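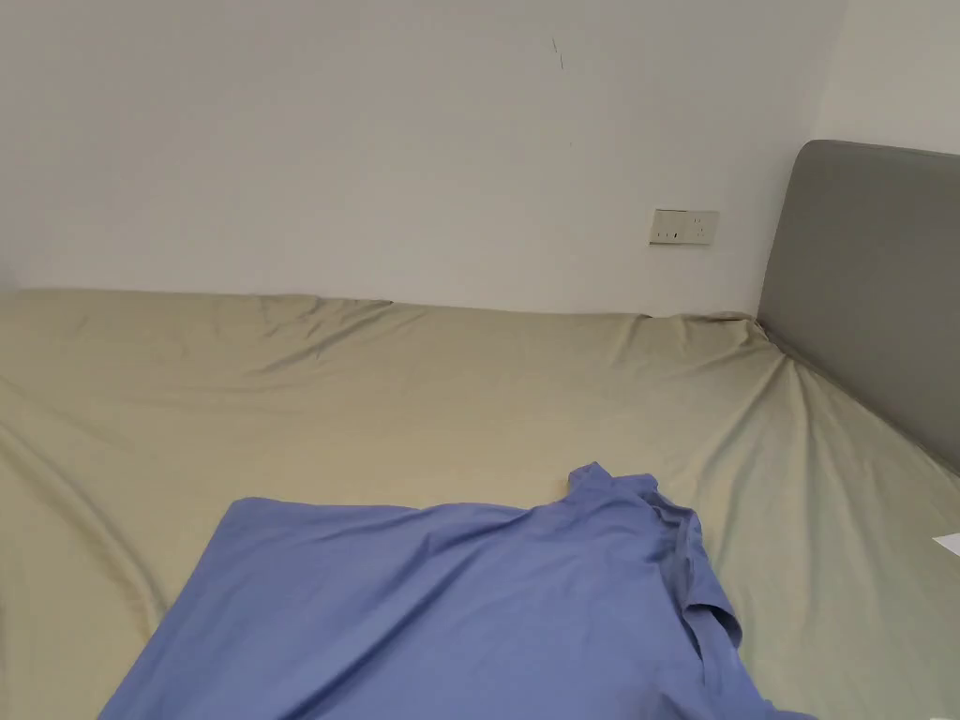 Week 2 handout: Fibers and how they take up water

Cloth is sold by its look and feel, but most of what it does in daily use depends on the fiber it was spun from. Cotton, linen and rayon are plant-based and take up water easily. Polyester and nylon take up very little. Fiber is hard to judge by eye. A blue shirt laid out on a bed could be all cotton or a blend, and so could the fitted sheet under it. The care label is the place to look, and the lab test comes after that.

Terms for this unit

Staple – a short fiber, as in cotton or wool. Staples must be twisted together to make yarn.
Filament – a long continuous fiber. Silk is the only common natural one.
Regain – the weight of water a dry fiber takes from the air, given as a percent of its dry weight.

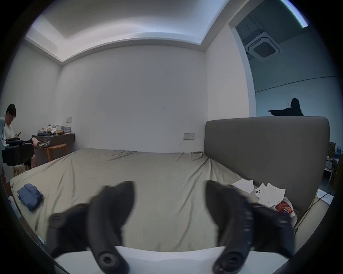 Regain is measured after the sample has sat in a room held at a fixed temperature and humidity. Wool has a high regain, between 16 and 18 percent in most tables. Cotton is lower, and polyester is under one percent. Blends fall in between, according to the share of each fiber.

Wrinkling is tied to this. Water loosens the bonds between the chains in cotton, the chains shift, and the bonds form again in the new position. Ironing with steam uses the same process to flatten the cloth.
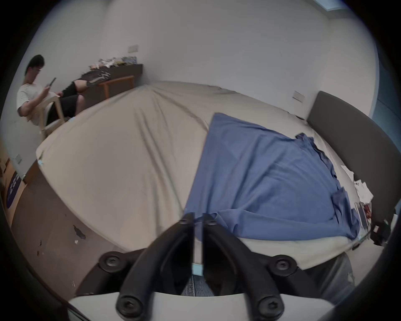 Polyester softens with heat instead, so a crease set in it at high heat tends to stay.

Reading: Hebden, chapter 2, and the Danthorpe lab sheet. Bring one labeled swatch to the lab. Questions about the lab go to Abdul-Rahman Yakubu, room 19.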